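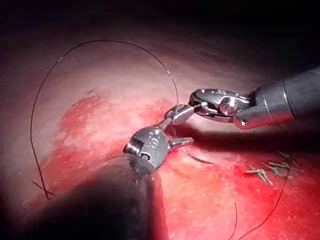
Two robot hands and a loop of black thread. Yes, the red stuff is blood!

My name is Sanne Hermans, and I test hands for a living. Robot hands, I mean, the tiny kind that surgeons use when they need to work in a very small space. People in my job call them graspers or needle drivers, but I still say hands when I'm talking to my niece, so I'll do that with you too.

Look at the shiny metal tips near the middle. Each one ends in a pair of jaws, a bit like the pliers in a toolbox. Behind the jaws there's a wrist with little pins in it. The pins work like the hinge on a door, and they let the jaws tip and turn. Your own wrist can do a lot of that, but try fitting your whole arm through a hole the width of a marker pen. Mine got stuck at the thumb.

So who is moving them? A surgeon is! The robot doesn't decide what to do by itself. The surgeon looks at a screen and moves two handles, and the hands copy. If the surgeon moves a long way, the robot can move just a little way. That makes it easier to do very small, very careful work.

The black thread is called a suture (say it SOO-cher). It does the same job as the thread in your jeans, holding two edges together while they heal. Sewing with jaws is harder than it sounds. You have to grip the needle, push it through, let go, grab it again on the other side, pull the thread and then tie a knot, and all that time the thread wants to curl up and get in your way. See how big that loop is?

At Brisia, where I work, we compare different hands to find out which ones are good at this. My teammate Lotte Martens and I had two kinds to try in June. We named them Coltis and Fleltuvmont, after two planets in a story Lotte made up when she was nine. Coltis has rough jaws, like a nail file. Fleltuvmont has smoother ones.

We don't start with anything bloody. We start with a soft practice pad that feels like a gummy bear. Each hand had to tie 40 knots on the pad, and Lotte pulled on every knot afterward to see if it would slip. Coltis had 11 slippery knots and Fleltuvmont had 21. Hooray for Coltis, I thought, and I went to get a sandwich.

Then Lotte put the thread under a microscope. Coltis had been chewing it! The rough jaws held on tight, but they left fuzzy little scratches, and scratched thread can snap. Fleltuvmont's thread looked almost new. So which one would you pick? We argued about it all through lunch and most of the way home.

In the end we asked for a third hand, with rough jaws that have softer bumps. It isn't finished yet. I'm hoping they let me name it.

Want to try a test of your own? You need two pairs of tweezers, a shoelace and a pencil. Lay the lace under the pencil and tie one knot around it, using only the tweezers. No fingers! Then wrap some tape around the tips of the tweezers and do it again. Did the lace slip more, or less? My best time is 130 seconds, and Lotte says I cheated with my elbow.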